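Events > Autumn Programme > Speaker Papers > Storing Heat in Buildings

Programme Speakers Papers Venue Contact

Storing heat in buildings: what the Sugden trial means for electricity demand

Speaker notes, Folasade Akande, Oct 20, 2024

Opening

Good morning. I am grateful to the organisers for the invitation and to the housing association at Sugden for permission to discuss its results before the full report is issued. I shall speak for 30 minutes and take questions at the end.

The subject is thermal storage in homes and small public buildings. Much of the public discussion of energy storage concerns electricity held as electricity, or in chemical form, and returned to the grid at a later hour. A large share of what households need on a winter evening is heat. If that heat can be made at midday or in the small hours and kept until it is wanted, the evening peak falls without any power having to be sent back along the wires.

[Pause. Next slide: load curve for February.]

The problem

The slide shows demand on the Sugden estate over one day in February, before any stores were fitted. Demand rises steeply from four in the afternoon, stays high until after eight and then falls away. The local substation was sized for an estate heated by gas. As homes have moved to heat pumps, the network company has faced a choice between replacing equipment and asking customers to use power at other times.

Asking has its limits. Residents with young children or with poor health cannot reasonably be told to leave the house cold at six in the evening. The association therefore took the view that any shift in demand must be made by the equipment, with no change in room temperature that a resident would notice.

The trial

Stores were fitted in 76 homes. Each takes the form of an upright unit filled with a salt compound that melts as it takes in heat and sets again as it gives it up. The material was supplied by Vestus and the control system by Flirent. Installation was carried out by Brarkow under a single contract, an arrangement I would recommend to other landlords, as it left no doubt about who should be called when a fault arose.

The homes were of three types: mid-terrace houses, end-terrace houses and ground-floor flats. The flats gave the most difficulty. Floor space was short, and in several cases the airing cupboard had already been given over to other uses. The installers had to agree a position for the unit with each household, and this took longer than the fitting itself.

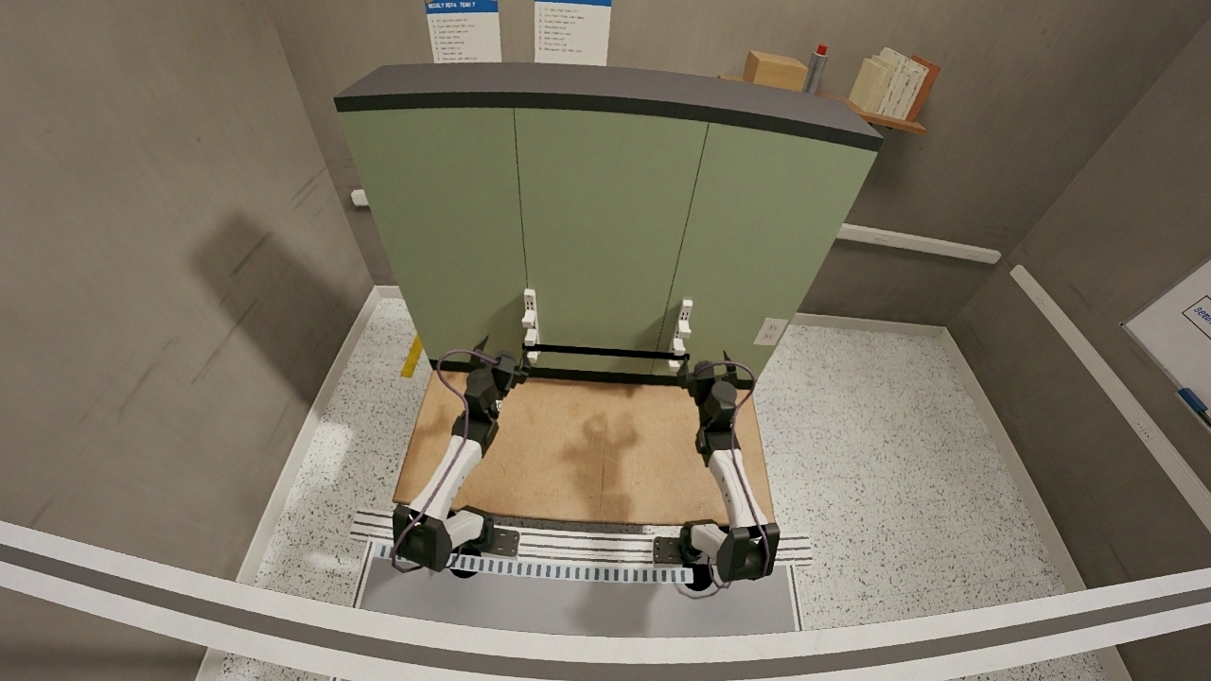
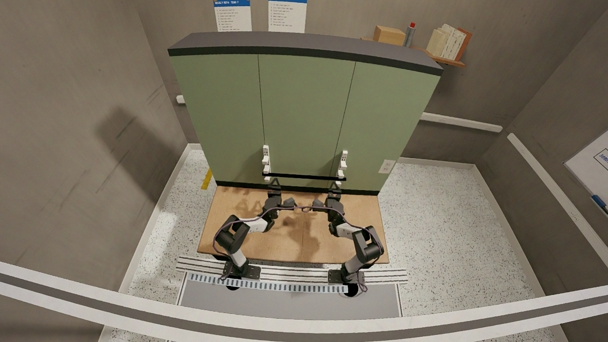 Siting is the part of the work on which the project team received most enquiries, and I shall deal with it at some length. A unit must stand on a sound floor, within a short pipe run of the heat pump, and with clear space before it for servicing. Surveyors should record the wall, the door swings and every fixed point before a position is agreed. Electrical points deserve particular care: an outlet low down near one corner, like the white one on the green face in the first slide, is easily missed on a quick visit and awkward to deal with once pipework has been planned. The survey form now has a separate line for each outlet and switch, and the surveyor must sign against it.

I would add that the resident should be present at the survey. On the first visits the forms were completed with only the association's officer in attendance, and a number of positions had to be changed on the day of fitting.

Control

The stores are charged in two periods, one overnight and one in the early afternoon. The second period is adjusted each day by reference to the weather forecast and the expected output of local solar generation. The resident sets a room temperature in the usual way and does not need to know whether the store is filling or emptying.

We had expected that residents would wish to see more. A display showing the level of the store was offered, and few asked to keep it after the first month. Those who did keep it tended to be at home during the day and valued knowing whether there was enough heat in hand for a bath. I make no larger claim for the display than that.

[Next slide: results.]

Results

Over the heating season, evening demand from the homes taking part fell by about 30 per cent when set against similar homes on the same estate. The reduction was greatest on cold, clear days and least during long spells of damp, mild weather, when the heat pumps were doing little work at any hour.

Seven homes left the trial before the end of the season. In four of these the tenancy had come to an end. The remaining three households asked for the unit to be taken out on grounds of space, and their wishes were respected without charge.

Running costs fell for most households, but the size of the saving depended heavily on the tariff. Residents on a flat rate saw little benefit. It is my view that no landlord should fit stores without first giving residents independent advice on tariffs, and that the cost of such advice should be met from the project budget.

Limits of the evidence

The trial covered one estate and one season. The winter was a mild one. The comparison homes were matched by size and age, but not by the number of people living in them. The full report sets out the effect this may have had, and I would ask colleagues not to quote the headline figure without that qualification.

We also know little as yet about how the salt compound behaves over many years. The supplier's tests are encouraging. The association has nevertheless arranged for a sample of units to be opened and inspected each summer, and the findings will be made available to other landlords on request.

[If time is short, omit the next section.]

Points for the network company

A fall in evening demand is of use to the network only if it can be relied upon. The association has proposed an agreement under which the stores would be held in readiness on the coldest days, in return for a fixed annual payment. Discussions continue. The main difficulty concerns liability where a store is out of service through no fault of the resident, and I would welcome comments from anyone present who has settled such a clause elsewhere.

Close

Thank the Sugden residents. Mention that the survey form and the tariff advice sheet are on the table by the door. Invite questions.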